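Visit to the Illano open day: grippers, arms and one very patient simulator

In February I went with my colleague Vasanthi Kulkarni to the open day of Illano. The train took 3 hours and we arrived a little late, so the welcome speech was already finished and people were standing with coffee between the stands. We are both working in a small company which packs spare parts, and we must choose a gripper this year. For this reason we did not go to every hall.

The first stand for us was Relteck. They had two grippers on the same arm model, one with parallel jaws and one with fingers that close on a curve. The visitors could bring their own parts. I had in my bag a rubber bellows and a bent metal bracket. The parallel jaws held the bracket very well, but the bellows turned in them each time the arm made a fast move. With the curved fingers the bellows stayed in place. The bracket they also picked up, only more slowly, and the operator had to lower the speed to have it straight. He wrote the settings on a card for me, which I found very kind.

The Makokha controller was beside it. I tried the teach pendant and I must say the menus are too deep for my taste. Vasanthi liked it more than me, she has used an older version in her previous job.

After lunch we went upstairs to the simulation room. Illano tests there the grippers in rendered rooms before they are mounted on a real arm, and the test we followed was in a living room.

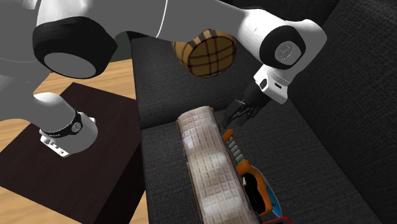

My interest in simulation was small before this visit, as our parts are hard and have simple shapes. The engineer explained that one test set has 600 grasp attempts and that the objects change their place between the attempts. A two-finger gripper has a difficult job when things lie close together, like the orange tool next to the white roll on the sofa, where one finger needs to find some room between them. I asked how the software decides from which side to come. The answer was long, and I understood that the approach angle is chosen first and the finger opening after it. In the last set, 417 attempts were counted as good. The engineer was not satisfied with this number and said so openly.

I asked also if the friction of soft materials can be trusted in such a program. For cloth and foam they still compare with the real arm, and the values are corrected by hand. For my rubber bellows I would therefore not believe the simulator alone.

The last stop was Piltero, with wrist cameras. We saw 2 models, and the smaller one lost the part when the lamp above the table was switched off. The larger one did not, but it makes the wrist heavier and our arm is already near its limit. The price list was not ready. They promised to send it by e-mail.

We left at half past four. I have asked Relteck for a loan of the curved fingers, and Vasanthi will prepare a box with our worst parts for the trial. The bellows goes in first, then the oily washers.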